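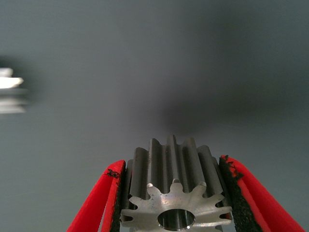
A morning with the gear cell at Redel

I drove out to Plarkotside on Dec 14, 2024 because Redel was having its open day and I had been promised a factory tour with coffee. The coffee was from a machine that wanted exact change. The tour was better.

Redel builds small gearboxes for people who build other things – awning motors, feed augers, that line of work. Most of the building is lathes and a smell of cutting oil that was still in my jacket when I got home. Visitors got a paper map with 20 numbered stops on it. I managed 9. Somewhere between the heat treatment room and the stop called "Packaging, Our Story" I gave up on the map and settled in at the assembly bench, where one robot arm was putting spur gears onto a round metal plate.

The man in charge of it is Pichit Wattanapong, who has the patience of someone who spends his days watching a machine do slowly what he could do with two fingers. He told me so himself. The arm was set up for a job called Drastitz, a gearbox nobody outside the building has heard of, and it has one task: pick up a gear, carry it over, lower it onto its pin and let go before anything gets scraped.

The letting go is where the trouble lives, according to Pichit. A gear with a snug bore doesn't slide onto a pin because you ask nicely. If it is tilted by a hair it jams, and then the fingers push, and then you have a gear that goes in the scrap bin and a man from quality control who wants to talk about it. So the arm comes down slowly, feels for resistance, wiggles, and tries again. I have parallel parked with less care.

He had a laminated sheet of settings for the job. Number 701 was the grip force, or the program that held the grip force; I wrote both down and can't read either. Too little and the gear slips around in the fingers when it touches its neighbor's teeth. Too much and the pads suffer. 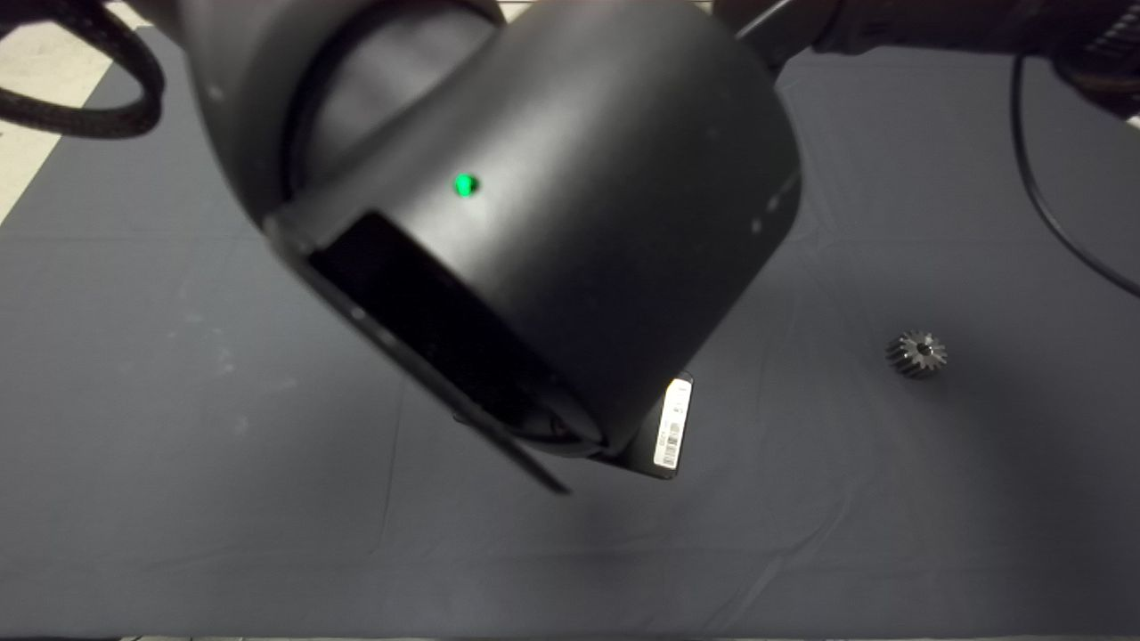
Does it need to be told where each gear is?

Only at first. Pichit teaches it a starting spot for the pick-up and another for each pin, and after that it uses its cameras to fix small errors. If somebody shifts the cloth, he teaches the spots over.

The cloth, by the way, is there on purpose. They began on bare tabletop, and dropped gears would skate off toward the wall. Cloth keeps a gear more or less where it fell. The price is that cloth wrinkles, so the start of every shift includes a grown man smoothing it with the side of his hand like he's expecting company.

The rest of the looking after is about as glamorous. Wipe the fingers. Check the cables for rubbing. Run the arm through its range with nothing in the grip and listen. Look at the pads.

I heard a lot about the pads. Gear teeth are hard on anything soft, and the black lining on the red fingers was coming apart at the edges, with little threads and crumbs of it hanging off. Pichit peels the old pads off, cleans the finger down to the plastic, sticks new ones on and lets the glue sit for 90 minutes before he'll let the arm touch metal. He used to wait less. There was an incident with a pad that stayed behind on a gear and rode along into a finished box, which a customer then opened.

New pads are thicker than worn ones, so the grip has to be set again after every change. He does this with one scrap gear he keeps in his shirt pocket. He asked for it back twice while I was holding it.

Redel did look at buying a ready-made assembly cell from an outfit called Tseng. It would have been quicker, Pichit said, and it would have needed a bigger door.
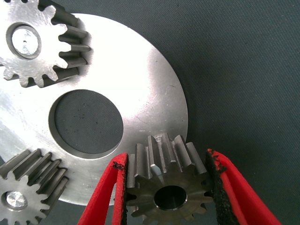
Gear in the fingers, beside the plate with two others on their pins.

I stayed long enough to see one go on at the first try and one that took four, the last of them with Pichit leaning in and saying something under his breath to it. Then a school group arrived and I lost my spot at the rail.

If you go next December, park behind the building, skip "Packaging, Our Story," and bring coins for the coffee.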